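Website move: progress report to the Noslow Fund
Period covered: October to December

Summary

The grant is paying for us to move the Drotitz Kitchenware Traders site off its old hosted shop builder and onto a self-hosted setup that we control. At the end of December the new site is built and in test. The product pages are over, the blog is mostly over, and the checkout still has one fault that stops us going live. We expect to switch in the new year, three weeks later than the plan said.

Work done this period

The hosting account was opened with Cabrera in October and the domain was transferred into our own name. It had been registered by the previous web designer, and getting it released took longer than the rest of that month's work put together. The renewal notices now come to the shared office address.

All 200 product pages have been copied across. The export file from the old platform kept titles, prices and stock codes but dropped the long descriptions, so those were pasted in by hand. We used the chance to take out lines our members no longer stock, and to put the rest under 12 categories. The old site had 38, several of them with a single item in. 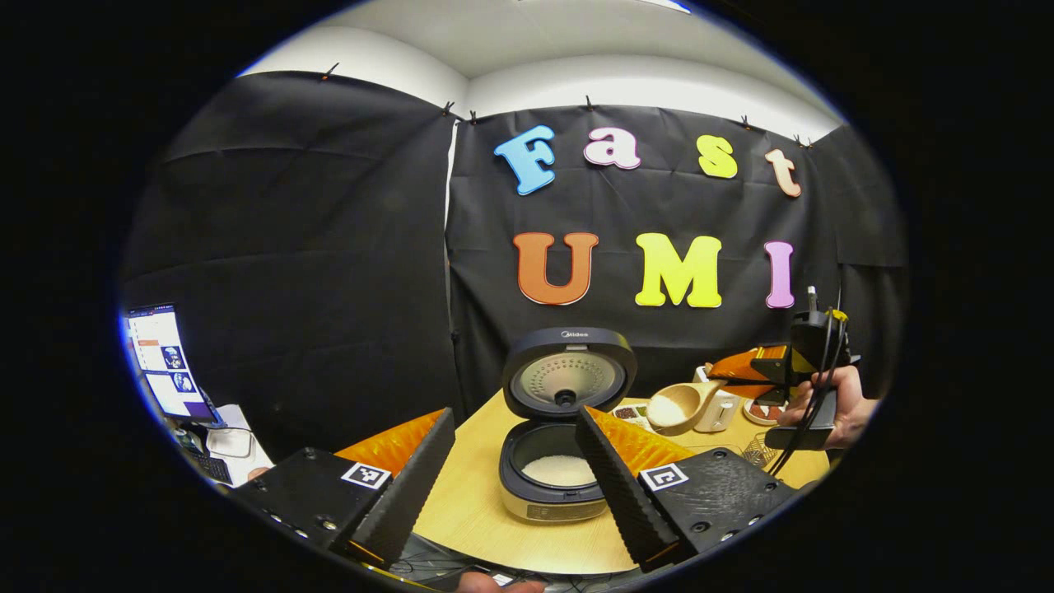 Old web addresses have been matched to new ones in a spreadsheet, and the redirects are loaded on the test site. Category pages were the awkward part, as most of them no longer have a direct match. These now point to the nearest category, or to the search page where there is no near one.

The mailing list has been moved to Vadano. Before the move we wrote to everyone on the list asking them to confirm they still wanted to hear from us, and the list is now about a third smaller. Open rates on the November newsletter were better than on the one before, but we would want a few more issues before reading much into that.

Problems

The delivery calculator charges twice when a basket holds items from two different members. The developer has found the cause and a fix is being tested. We will not open the new checkout until it has passed.

Page speed on phones is still poor - mainly the home page, where the banner pictures are far too large. They are being resized.

Staff training was planned for November and did not happen. It is now booked as 3 short sessions in January, on editing a product, handling an order and restoring a backup.

Budget

Spending is within the agreed total. The domain transfer cost more than allowed for, and this was covered from the design line, which was underspent because we bought a ready-made theme. We are not asking for any change to the grant.

Next period

Fix and retest the delivery calculator.
Finish moving the blog posts.
Run the training sessions.
Switch the domain to the new site, on a Sunday evening when orders are lowest.
Keep the old shop account open for one further month, then close it.

We would like to agree a revised completion date with you before the switch, and can send the test site login on request.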